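### 3.2 The counter and the fruit basket

Most written advice on storing fruit deals with temperature and says little about the furniture. Our interest was in the short stretch between the place where fruit is put down and the refrigerator where it is kept. In the shared kitchens we studied, that stretch was usually less than an arm's length, and it still decided a good deal about what was eaten and what was thrown away.

Shirima and Csonka first noted this in March, while going over the kitchen diaries from the Skosholm building. Residents wrote down when fruit came in, where it was set, and when it left that spot. The diaries run to 2,000 entries. Half of those, 1,000 entries, concern apples, and we use only these in the rest of the section. Apples are a convenient case. They keep well on a table for days and in the cold for weeks, so the choice of where to put them is a real one.

We sorted the resting places named in the diaries into three groups: loose on a work surface, in an open container on a work surface, and in the refrigerator. The second group turned out to be the hardest to read. A basket beside the refrigerator was described by some residents as the place where fruit lived, and by others as a stop on the way to the cold shelf. Two people sharing one basket could hold both views – and in 4 kitchens they did.

Figure 3 shows a layout of this type, with the table and the refrigerator side by side.

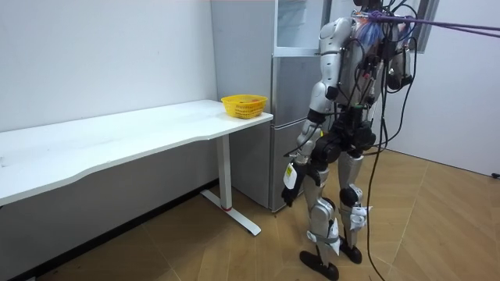
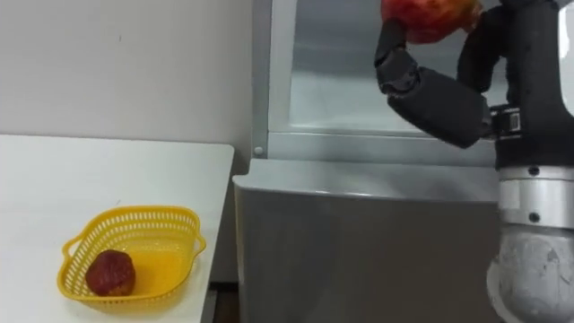
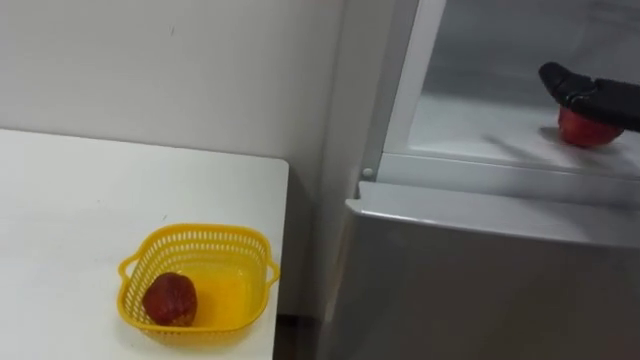 **Figure 3.** A yellow plastic basket on a white surface next to the refrigerator.

The material of the container came up less often than we expected. Residents who mentioned it at all cared about two things: whether it could be rinsed in the sink, and whether air could get to the fruit. Wicker was liked for its looks and disliked after the first bruised pear. Ceramic bowls were called heavy. Plastic baskets with openings in the sides drew few remarks of either kind, and we take that as mild approval.

Handles mattered more. Several diary writers said they moved the whole basket when they wiped the table, then set it back in a slightly different spot. Over a few weeks a basket could travel from the back wall to the front corner with no one having decided to move it. Bajpai suggested that this drift follows the refrigerator door, as people leave a basket where their free hand ends up. The diaries can't settle the question. They record the surface but seldom the position on it.

The number of pieces in the basket also affected how it was used. Residents tended to take from a full basket and to pass over one holding a single apple. The usual explanation was politeness, and the last piece was left for someone else. Kaushik found 50 entries in which a last apple stayed out for more than a week before it was eaten, moved, or discarded. We did not ask residents to rate its condition – in hindsight a simple three-point scale would have been enough.

Two limits should be kept in mind. The diaries were kept by people who had agreed to think about their fruit, and some admitted to tidying up before they wrote. Also, all of the Skosholm kitchens are shared. A household with one cook may treat the same basket quite differently, and Section 5 returns to this with the smaller set of diaries from Istska.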